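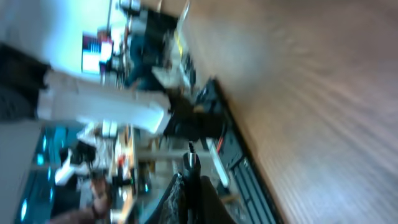

How long does it take to teach a robot arm a new job by hand? At the Divum workshop in Salinas, one simple task took 60 demonstrations, and with breaks and do-overs that ate up most of a Wednesday afternoon.

Reading time: 4 minutes

I went over there because a reader wrote in asking what Divum is up to behind those roll-up doors on the industrial side of town, and I'd been wondering the same thing every time I drove past (I get my tires done next door). So I called, and Higinio Ocampo picked up the phone himself and told me to come by after lunch and wear shoes I didn't care about.

Divum is a small outfit, eight people counting the one who does the books, and this fall they started a project they call Oltton. The idea is pretty easy to follow even if you're like me and still can't set the clock on the stove. They don't write out every move for the arm. Someone takes hold of it, or sits down with a pair of hand controls a few feet away, and does the job with it. The arm's joints get recorded the whole time, along with what the little camera near the gripper picks up. Then they do it again. And again! After enough rounds the recordings go into a training run overnight, and in the morning the arm gets a try by itself.

The job they're on now is picking up a part, carrying it over and laying it down square to a line. I watched for a while and thought, well, my nephew could do that. Then Higinio let me have a turn on the controls and I take it all back. The arm follows your hand, but a hair behind, and you have no feeling in your fingers at all, so the first thing I did was push the part straight off the far side. The second thing I did was the same thing. On my sixth try I got it down, crooked, and everyone was very nice about it.

None of mine went into the 60, by the way. Higinio throws out the bad ones, and he's picky. If the person hesitates too long in the middle, it goes. If they bump the part and then fix it, he sometimes keeps it, and I asked why, and he said the arm has to learn how to get out of trouble too. I liked that. They've got 723 — no, let me check my notes — 726 recordings saved for the whole project so far, and 223 of those were done the other way, with somebody's hands right on the arm, guiding it along.

There's a bit of a split in the shop over which way is better. Higinio likes guiding by hand, since you can feel where the arm wants to stiffen up, and he thinks new people catch on faster. The younger folks prefer the controls. Their argument is that your own arms don't end up in the camera's view, and the arm doesn't get used to seeing a person's sleeve every time it reaches for something. I can see both sides, and I'm staying out of it.

What struck me most was how physical it all is. I'd pictured people typing. There's some of that, sure, but a lot of the afternoon was somebody resetting the part to a slightly different spot, calling out "ready," doing the move, calling out "done," and resetting it again. It's closer to band practice than I would have guessed. They switch off every twenty minutes, and after my short turn my shoulders were already asking for a break.

The work is being paid for in part by Drindano, a packing equipment company that wants arms a line worker can retrain without calling in a programmer. I asked how far off that is and got a shrug and a laugh. Higinio did say they'll try a second task in November, one with two parts that have to fit together, and that he expects it to need a lot more recordings than this one.

He's also looking for a few local people to come in and run demonstrations, no experience needed, afternoons only. He wants different hands on it, left-handers especially — everybody at the shop is right-handed, and he worries the arm is picking up their habits. If that's you, stop by the front office and ask for him. Bring a snack, the vending machine was out of everything but gum when I was there.

Contact us | Copyright Salinas Side Streets, all rights reserved | Back to top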